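### 4. Where the slippers live

I started this part of the study thinking I'd be writing about coats. Coats are big, they pile up, people complain about them. But once I had read through the diaries from the Asden households (almost 400 entries, and I read every one with a pot of tea), it was slippers that kept coming back! People wrote about them the way they write about keys - where they were left, who moved them, why one was in the kitchen.

So I went back to my notes on low storage and looked at slides in particular. They have no laces and no back, you step out of them wherever you happen to be, and a rack only helps if it's close to that spot. 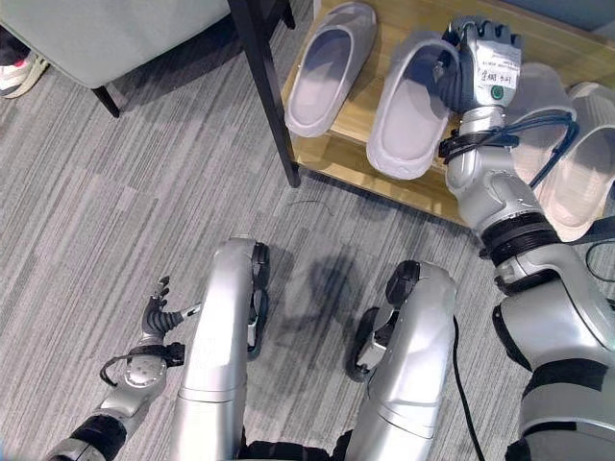

Tirnen

**Figure 6.** Slide slippers on a light wooden shoe rack, light gray and a paler, slightly pinkish off-white.

The rack in Figure 6 has the kind of plain wood top I'd pick for my own hallway, with a seat close by. In the October diaries, 40 entries mention sitting down to change shoes, and those same writers grumbled a lot less about stray pairs (I'm one of the grumblers, so I noticed). Keeping pairs together by color came up too, mostly in homes where two people wear the same style.

Ibarra's earlier layout notes put the seat across the room from the rack. I tried that at home for 4 weeks and my slippers never once made the trip - they stayed under the chair. Section 5 goes into seat height.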